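Golau bench cell

The Golau bench cell is a two-arm robot workstation used for sorting small household items into and out of a plastic bin. It was first assembled in December by Gintarė Navickas and Định Hà.

Layout

The cell is built around a wooden tabletop inside a black aluminum extrusion frame, with one arm on each side of the table. The work area is shared, so both grippers can reach the bin in the middle.

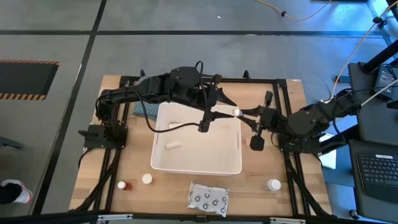 Setup

The arms are bolted down first and the cables dressed last. Each joint is then moved slowly through its full range by hand to check that the cable loops have enough slack - a tight loop at the wrist is the most common fault. The camera at the wrist is calibrated next, with the gripper fingers fully open.

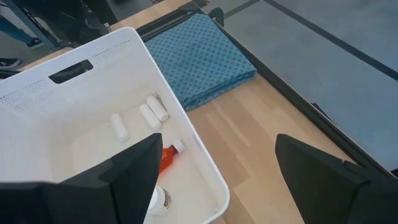
Calibrating with the fingers open has been questioned by Rajitha Abeysekara, who argued that the fingers hide too much of the bin and that the offset should be checked again with them closed. The Golau manual now calls for both checks.

Maintenance

Frame bolts are retightened every 208 hours of running time. Finger pads are replaced after 415 hours, or sooner if small cylinders begin to slip. When one arm is serviced, the other is parked clear of it and its power is switched off at the base.
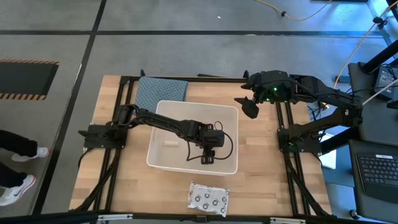
A replaced joint motor has to be zeroed before the arm is returned to use. The cell's log lists 7 such replacements, the last on October 17, 2021.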